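Parora Kitchen Episodes, release 3
README and data card 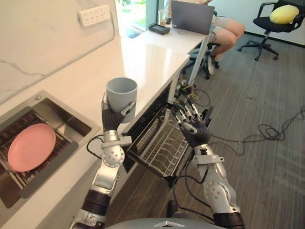
Parora is a set of recorded dish-loading episodes sold with the Odard two-arm kit and also available on its own. It is meant for teams that already have a robot with two multi-fingered hands and want household data to start from. Release 3 replaces release 2 completely. Do not mix the two, as the joint order changed for the left hand.

Maintainer: Shobha Unnithan
Recording lead: Nithin Raju
License questions: Dinesh Annamalai
Last edit to this file: Feb 14, 2020

What is in the release

3701 episodes, recorded in 17 kitchens and kitchen corners. Some of these are full home kitchens. Others are counters in shared workspaces, with desks and people nearby.

Each episode holds:

Head camera video, color
Joint positions for both arms and both hands
Commanded positions from the operator
A short task line in plain English, such as "put the cup in the lower rack"
A result code

Video and joint data are recorded at 25 frames per second. Every stream carries its own clock, and the loader lines them up when it opens an episode. If you write your own loader, use the time column and ignore the row number. The streams do not always start on the same row.

Tasks

The work is limited to moving cups, plates and bowls between a sink, a counter and a dishwasher rack. Most episodes move one item. A smaller group, tagged "multi", moves several without a reset in between.

Opening the dishwasher door and sliding out the rack are separate tasks with their own tags. In the loading episodes the door is already down and the rack is already out when recording starts. Buyers of release 2 asked about this more than anything else.

Typical loading episodes use one hand to hold the item. The other hand stays near the rack and may be used to steady it or take a handover. Handovers are tagged too, but the tags were added by hand and a few are missing. Please report any you find.

Result codes

0 item placed and released
1 item placed, then moved or fell
2 item dropped before reaching the rack
3 stopped by operator
9 not reviewed

Code 9 should be treated as unknown. Sumathi Sundaram is working through these and the next patch will clear most of them.

Folder layout

episodes/ one folder per episode
meta/ task lines, tags, result codes
calib/ camera and hand calibration, one file per site
tools/ loader, viewer, checker

Run the checker once after download. It compares file sizes and hashes and prints the names of any bad folders. You can fetch those again without pulling the whole release.

Using it with the Odard kit

Install the kit software first, then point the data path in the settings file to the top folder of the release. Playback on the real arms is off by default. To turn it on you need to set the flag in the settings file and also hold the enable switch on the operator panel. Start at the lowest speed. Recorded motion was made for the counter height at each site and will not fit yours without changing the offsets in calib/.

Using it with other arms

The Clenomdale converter maps our hand joints to a simpler gripper signal. It works for cups. It is poor for plates, where the fingers do most of the work, and we do not recommend it for those.

Known problems

Dark items inside a dark sink are hard to make out in the video.
Bright windows behind the counter cause exposure changes when the head turns.
Site 3 has a clock drift on the right hand. A corrected file is in calib/, and the loader applies it.
Glass is barely covered. Do not expect a model trained on this set to handle it.
Wet items are not tagged as wet.

People in the video

The sites were in normal use, so other people may appear in the background. All of them signed a release form. Faces are blurred where they show. If you publish frames, keep the blur in place.

License and price

One license covers one team at one site. Trained models may be shipped in products, but the episodes may not be passed on. Schools can ask for the reduced rate. Orders and invoices go through Fernandes, and Venkatesh Panicker handles support after the sale.

Changes since release 2

Left hand joint order fixed
Stopped episodes now kept, under code 3
Task lines rewritten in one style
Viewer can step one frame at a time

The next patch is planned for April.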